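From the Long Table
2020-08-26

I've been promising an item on the kraft paper for months now, mostly because people keep stopping me in the corridor to ask where to buy it and what tape goes with it. So, my favorite subject!

We cover our long table in plain brown kraft paper and then mark it up into rectangles with dark blue tape. The paper comes from Dranow on a 50 yard roll, and I cut it a good hand longer than the table at each end so there's something to fold under. Start from one end, tape that end down underneath, and pull it along as you go. Don't try to do it alone. Prakash Arumugam held the far end for me last time and we had it flat in 40 minutes, tea included, and when I tried it by myself in December I ended up with a crease down the middle that I had to look at until spring.

For the grid I do the long lines first, then the ones across. I used to measure every square with a ruler. These days I cut a piece of card to the size I want and walk it down the table, pencil tick, pencil tick, tape. Much faster, and my back likes it better. The tape is the Kourkoulas one, the dark blue, and it peels off the paper pretty cleanly if you go slowly. (The cheap stuff from the drawer does not. I'm still finding bits of it.)

The squares really have changed how we use the table. A thing gets a square and it lives in that square, and if I ask for the tray to go back where it was, I can say which one. We have a white plastic tray that I'm very fond of — raised edges, so nothing rolls off it. If you're buying one, get the kind with a proper lip all the way around. Flat ones are no good on paper.

Then there's the fruit. Chandrasekhar Pisharody asked whether we really need a fruit bowl on a work table and I say yes, we do. I like the round brown one up at the far end, bananas in first and an apple at the front where it won't get squashed. Bananas bruise if you so much as look at them, so please put them down gently and don't stack anything on top. I spent 2 dollars on replacements last week and I'd like that to be the end of it.

One last thing on the paper: write on it if you want to, in pencil. We'll be changing it again before long and I have a fresh roll under the bench. If anybody wants the old sheet for wrapping parcels, let me know before it goes in the recycling. It's perfectly good once the tape is off.
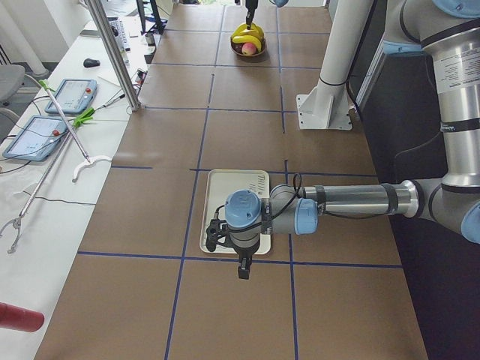

The long table, with the white tray in its square and fruit at the far end.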